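Shallow Dishes Month at Prulwood

Last updated: July

If you've been through the tableware room lately you already know what I'm going to go on about, because I've gone on about it to everyone who has come within reach of the counter. Shallow dishes! We have had such a good run of them this summer, and I've been allowed to give them the middle table until the end of the month.

I used to walk straight past this sort of thing. A deep bowl tells you what it's for, and a dinner plate does too, but a shallow round dish with a thin dark rim just sits there being quiet. Then Keith Waaka put one in my hands and told me to tip it on its edge and look across it sideways. Well! All those fine lines fanning out toward the rim, and a bit of light sliding over them as you turn it. I stood there turning it for far too long and somebody had to ask me for the till key twice.

So please do pick things up when you visit. Look at them side-on, look at the rim, and find the place where the curve starts. A dish that seems plain from across the room can be a very different thing at arm's length, and the dark edge does a lot of the work: it gives all that pale silvery gray somewhere to stop.

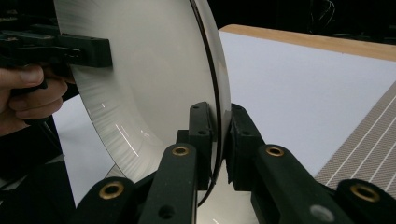 What to put underneath

The second half of my enthusiasm is for backgrounds. Keith has been after me for ages to stop setting everything out on bare wood. I love bare wood, and I'm not giving it up, but he's right that a round dish with ridges around the inside wakes up when there are straight lines near it. Stripes are the thing to try. You don't need much, and you don't need to cover the whole surface. Let the pattern run down one side, leave the rest white, and set the dish so it just laps over where the stripes begin.

We tried a few combinations for the display and the one I keep coming back to is tan and brown in very fine stripes, with wider white and gray ones next to them. On paper that sounds fussy. With one simple dish on it, it's lovely — calm on the left, busy on the right, and a circle holding the two together.

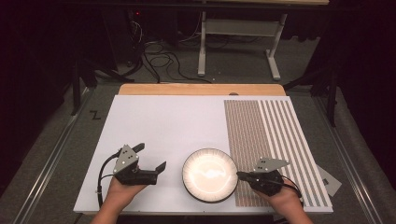 My advice is to start with one dish and live with it for a day before you add anything. At home I got carried away and had a candle, a jug and two spoons on there by lunchtime, and I took them all off again by supper. Overhead light can be a bit fierce on a shiny surface, so if you have a lamp you can move to the side, have a play with it in the evening. Keith favors a window and says so often.

The Meléndez shelf has moved to the left of the door to make room, and the Norkico trays are upstairs with the linens. The new Jilent booklet on table settings is in as well, 80 pages and far more about napkins than I expected (I've read all of it). We printed 70 copies of the July sheet and they're by the till, free to take.

The table talk starts at 2 in the afternoon and there will be tea. Bring a dish from home if you have one you're fond of, plain ones especially, and we'll try it on the stripes.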